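Oneslow Dikent Table Top, Rectangular, White

Product details

The Dikent is a plain rectangular top for desks, sewing tables and craft benches. It is sold without legs, so you can fit it to a frame you already own or order one from our Nusorness range at the same time. The top has a matt white finish on both faces and on all four edges.

Each top is supplied undrilled. Most people find this easier, as leg plates vary a good deal between makers and a ready-made hole in the wrong place is a nuisance. A paper template for Nusorness frames is packed in the box — tape it to the underside and mark through it with a sharp pencil.

The matt finish does not throw back much glare from a window or desk lamp. It will show pencil marks and ink sooner than a darker top, but both come off with a damp cloth if you get to them the same day.

Sizes and weight

Length: 100 cm
Depth: 43 cm
Weight: 11 kg
Colour: White (also made in Sầm, a warm brown)

The shallow depth suits hallways, box rooms and the space under a sloping ceiling. If you need to rest your forearms in front of a keyboard, look at the deeper tops in the same range.

Fitting

Lay the top face down on a blanket before you start. Use the short screws from the packet marked A, and drill pilot holes first. Do not use a power driver for the last few turns. If the top is going against a wall, leave a small gap at the back for cables.

Two tops can be placed end to end to make a longer run. They are not joined to one another, and each needs its own frame.

Care

Wipe with a soft cloth and a little washing-up liquid, then dry. Avoid cream cleaners, scouring pads and anything containing bleach. Use a mat under hot cups and a cutting board under blades. Glue guns should stand on a tile or tray.

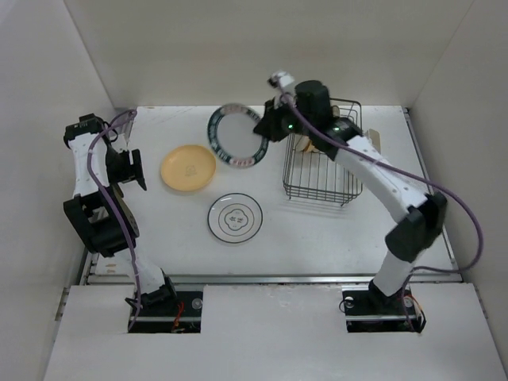
White tabletop with light grey side walls.

Delivery and returns

Tops are sent flat by courier. Order before 11 am and we pack the same day, except at weekends. Unused tops can be returned in the original box — please keep the corner protectors, as we cannot accept a top back without them. Drilled tops cannot be returned unless faulty.

Frames are sent separately and may arrive on a different day.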